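**Two-arm cell: right gripper closes a little to one side of soft stuff after cable swap**

Posted by Harpreet Beaulieu

We have a two-arm setup that picks laundry off a sofa, which is as glamorous as it sounds. In December I replaced the cable on the right wrist camera. Ever since, the right gripper closes slightly left of wherever the cloth is. Left arm is fine. Firmware is 1101 on both. I've rerun the arm calibration 6 times, mostly out of spite.

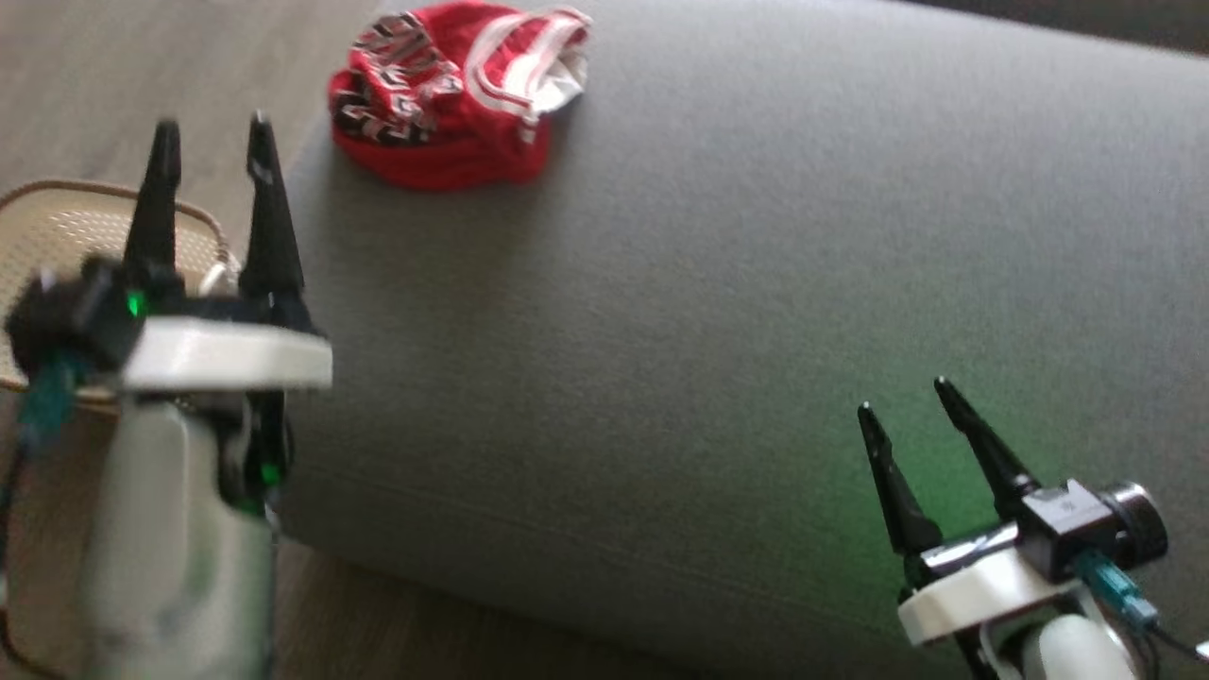 *Both grippers open over the sofa, red heap at the far side. Right wrist camera and its teal connector at lower right.*

Do I need to redo the whole cell, or is there something smaller I'm missing?

**Darlene Fehr**

Arm calibration doesn't touch the wrist camera. You could run it 1221 times and get very fit walking to the console.

Plugging in a stiff cable can turn the camera in its clamp. Loosen the clamp, seat the camera square, tighten it, then redo the hand-to-camera step for that arm only. Leave a slack loop so the cable can't tug when the wrist rolls.

To check it, open the fingers and pull up the wrist view with a bunched garment between the tips.

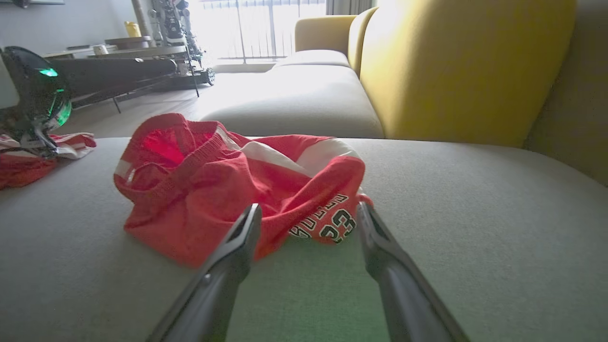

Both fingers should come up from the bottom edge and lean in toward each other. Save a still once you're happy with it and compare after every cable job. Mine is taped inside the cabinet door, next to the pizza menu.

**Gaétan Thibodeau**

Had this on ours. Turned it off and on, went away. Came back after 7 picks.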